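Gear corner: two weeks with the Worura hand gripper kit

Regular readers know I've been wanting to get my hands on one of the handheld gripper kits ever since the Lappalainen one sold out in February. Well, Worura got there first, and I finally have enough hours on theirs to tell you what I think!

You get a pair of grippers in the case, plus the mounting bars, a charger and a spare set of fingertips. The price is 2,620 dollars for the pair, and yes, I swallowed hard too. The software (they call it Ikov) comes with it for the first year. I set myself one job, folding laundry, and did all of it at home on an ordinary bed, with the bedding bunched up any old way.

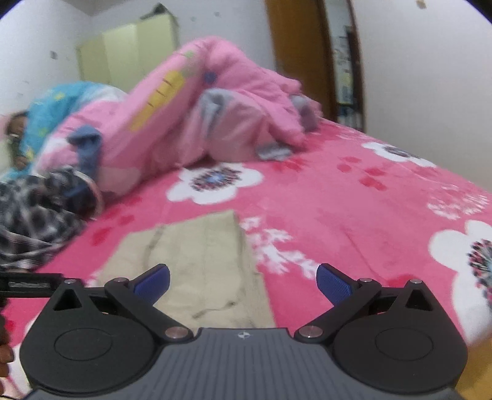
Worura sells the fingertips as all-purpose, and for clothes I mostly agree. They're soft enough to slide along a sheet and grippy enough to pinch one layer of cotton if you come in low. The blue pads have a texture to them, and against something like that pink floral sheet they're easy to pick out, so when I scrub through a recording later I know right away where my fingertips were. A folded beige piece on a busy print is a nice test for any vision model too, if you ask me. What I like less is the opening. Once a garment has been folded a couple of times, the stack gets thick, and I had to tilt my wrist more than felt natural.

Comfort is decent. I can do five good folds in a row before I want to put the thing down, and after eight my thumb starts complaining (I have small hands, so take that for what it's worth). The trigger spring is stiff out of the box and there's no way to adjust it, at least none that I found in the manual.
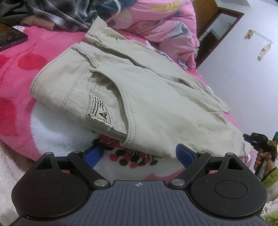
Ikov is the part that surprised me. Pairing both hands took me nine tries on the first evening, and I was ready to mail the whole kit back. Then an update arrived and it's been smooth since – I switch them on, wait for the app to chirp and get going. Trimming clips is quick. Exporting is slow, and I'd love a way to queue up a batch overnight.

So, would I buy it? For clothes, towels and other soft stuff, yes, if you can split the cost with a friend. For kitchen work I'd wait and see what Devari does with their wider jaw. I still want to try socks, which I've been putting off, and I'll report back on those next time. If you already own the kit and have found a trick for that spring, please write in!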